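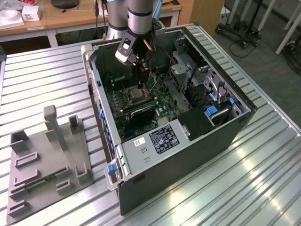 The savings circle known to its members as Dagdag began in the laundry room of a Veviris care home in Selthorpe, and for its first years it had no constitution, no bank account and no name that anyone would admit to having chosen. Care workers recruited from Iloilo and Batangas put in a fixed sum each payday, and one of them took home the pot. Such circles (paluwagan) are usually described from the outside, by way of what they pay out, which is a little like judging a desktop computer by its black outer shell. Laid on its side with the side panel off, as in Figure 2, the same machine shows a processor in its socket, rows of memory slots and an expansion card, each seated in its own place on one green board. We attempt something similar with Dagdag in this section, and ask what was fixed to what, and who decided.

4.2 Turns, favours and the order of the list

The heart of any circle is the list. Whoever draws first receives, in effect, an interest-free loan; whoever draws last has lent to everyone else and is thanked with food. Textbook accounts propose that the order is settled by lot. In Dagdag it was settled by Honeylyn Tagle, who had worked nights at the home longer than anyone and who told us, with every appearance of sincerity, that she also used lots. Members recalled the lots with affection. They also recalled that the slip for the first turn had a way of reaching whoever had a school fee due in the Philippines or a visa renewal due in Selthorpe.

We do not regard this as fraud, and neither did the members. Several had asked Tagle directly for an early turn and been refused, on the grounds that the draw was random. The fiction allowed her to say no without giving a reason and allowed the refused to blame luck. Lehtinen found much the same arrangement among berry pickers in an earlier study of seasonal camps, although there the lots were drawn from a boot.

Deposits stood at £200 a turn when fieldwork began. This was a heavy demand on a care assistant's wage, and it was meant to be. Charito Evangelista, a senior carer and the member most often named to us as “strict”, held that a smaller sum would attract people who were only curious. Over the whole period for which notebooks survive, 755 payments were entered and two were missed. One of the missed payments was made good the next morning. The other was Evangelista's own, and she disputes it.

The notebooks themselves deserve a word. They are school exercise books, ruled for arithmetic, and the entries share their pages with shift swaps, a recipe for pancit and the bus times to Flukside. An auditor would weep. Yet every member we interviewed could find her own line in them within seconds, and could usually find everybody else's too, with commentary.

Management learned of the circle in February, when a new rota made it impossible for members to meet at handover. Veviris responded by offering a workplace savings scheme, complete with an app, a welcome video and a modest rate of interest. Konrad Berchtold, then regional manager, was puzzled that no one from the circle joined. He asked whether the leaflet ought to be translated. Members had read the leaflet in English and understood it perfectly well: the scheme paid out when it matured, whereas dentists in Batangas wished to be paid before they picked up the drill.

Talebi's distinction between money that is kept and money that is kept moving is useful at this point. A sum in the app belonged to one person and concerned nobody else. A sum in Dagdag was never still long enough to belong to anyone, and the concern of others was the chief thing that it bought. Members who had received their pot were asked after, visited when ill, and telephoned on payday with what one of them called “very loving regularity”. We take up the question of how those telephone calls were received in section 4.3.

Share this article
200 shares
2 comments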